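Stasar Drops the Matching Set, Asks Buyers to Lay Their Own Table

October 24, 2023

BURNAVNESS – Stasar, the tableware shop on Quispe Street, today launched Skendia, a range of spoons and forks sold one piece at a time. There is no boxed set and none is planned. The company is aware that "mix and match" has been promised before, usually by people with a warehouse full of odd forks, and would like to make a smaller claim.

Skendia has 148 pieces. Some have plain dark handles. Some have a rainbow finish that shifts from pink to teal to blue depending on where you stand, and buyers either like that or they don't. Stasar does not say that colored metal makes soup taste better, brings families together or turns a weeknight dinner into an occasion. It is a spoon.

"We sold matching sets for years and people kept coming back for the two teaspoons they'd lost," said Leidy Mamani, buyer at Stasar. "I don't believe a mixed drawer will change anyone's life. I do think you should be able to replace a spoon without buying a dozen knives."

The pieces will be shown in the store on a bare wood table, with no cloth, no candles and no linen napkins. Colored plastic trays are there for carrying a selection over to the table and trying it out. Mamani asked for the trays after a trial in September, when shoppers held things up to the ceiling lights, bought them, and brought them back because they looked different at home. Whether a wood table fixes that is an open question. The store lights are still the store lights.

Stasar makes no promise about how long the rainbow finish will last. Returns are accepted for two months, with a receipt, including for pieces that have been used. Anyone who wants a full matching set can still find the older patterns on the back shelves until they run out.

Skendia is on sale now at the Burnavness store only. Online orders are not being taken. 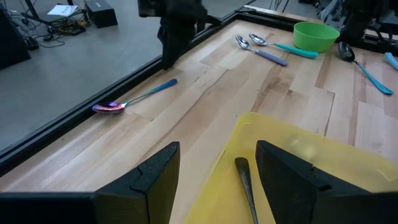

Mamani, asked whether she had switched over at home, said she still eats with the old matching set and would probably keep doing so until enough of it goes missing.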